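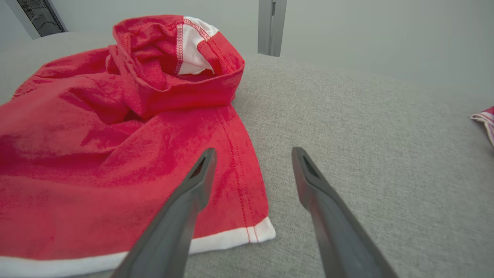 Workshop notebook, July 2018

Folding day for the red kit. I've been looking forward to this one for ages, which says something about me, but folding slippery sportswear well is a proper little puzzle and I finally gave it a whole session!

Background for anyone picking this book up cold: the Etbridge order is 28 pieces, all red with white trim, and they have to go into the Gadside boxes, which are shallow and a bit mean on width. Last November we rolled everything. Rolling is quick and it looked fine on the shelf, but the trim came out with a twist in it and the waistbands left a ridge down the middle of whatever was on top. So no rolling. Flat folds only, trim on the outside edge where you can see it.

Working surface: the gray padded one. I wasn't sold on it at first (I like a hard table) but the woven cover has just enough grip that the fabric stays where you put it. On the bare bench the shorts skate off the moment you let go of a corner. Padding does make it harder to press a sharp crease, so I'm using the flat of my hand and leaning a bit. Red on gray is also very easy to read, every bit of white edging jumps straight out at you.

Method as it stands:

Shake out, drop it on the surface, find the waistband. Don't start from a leg opening, they look too much alike once the thing is bunched up.
Lay it flat with the side trim running straight up and down. Smooth from the trim inward.
Fold leg over leg, trim edges matched.
Bring the bottom up to the band.
Turn it so the white sits along the top.

The second step is where all the time goes. If the side panel isn't straight there, nothing after it will be straight either, and you end up undoing the lot.

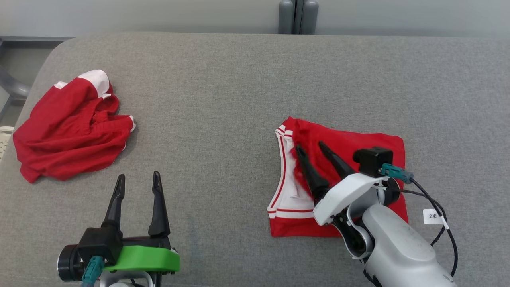

4 min read

Two at a time is my favorite discovery of the session. One heap waiting on the left, one piece being squared up on the right, and you never have to reach for the next one. I tried four out at once as well and it was chaos, sleeves and legs everywhere, plus I folded one with the lining showing and had to go back.

On the trim: the panel with the red piping is lovely to work with. It's a touch stiffer than the main fabric, so it wants to lie straight, and you can use it like a ruler. The upper corner likes to flip back on itself. I spent too long patting it down before I worked out that a small tug along the waistband sorts it in one go. Tug first, then smooth. Writing that down in case I forget by next time, because I will.

Fabric that's been turned in on itself is the slow case. You can't tell what you're holding until you find some white, so that's the thing to hunt for: any scrap of white edge, follow it with your fingers until it reaches a seam, then pull gently and the rest opens up. It's very satisfying when it goes.

Tried the Flimo folding board too. Good for shirts, too wide for shorts, and it slides on the padding. Back in the cupboard with it. The Ngcobo method (thirds lengthwise, then in half) gives a narrower bundle that fits the Gadside box beautifully, but it buries the trim in the middle, and the trim is how we tell top from bottom in the stack. Might be worth another look if we ever get plain ones.

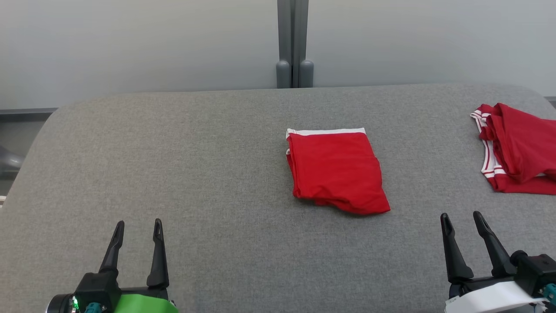
Folded, with the white band along the top. Next one still in a heap.

I'm really pleased with that white stripe along the top. The bottom edge is softer than I'd like and the bundle leans over toward one corner, which I put down to the last fold: I brought the bottom up by its middle and the right side lagged behind. Holding both corners should fix it. Still, it's so much nicer than the rolls.

Count at the end of the session: 22 done. The rest can wait, my back has had enough of leaning.

To try next:
– both corners on the last fold, see if the skew goes away
– a strip of card as a width guide, cut to the inside of the box
– stacking with the bands facing alternate ways, so the pile doesn't tip
– leaving one stack overnight with a board on top and checking the creases in the morning

Also we're low on tissue. Need enough for a sheet between layers, the thin kind, white if they have it.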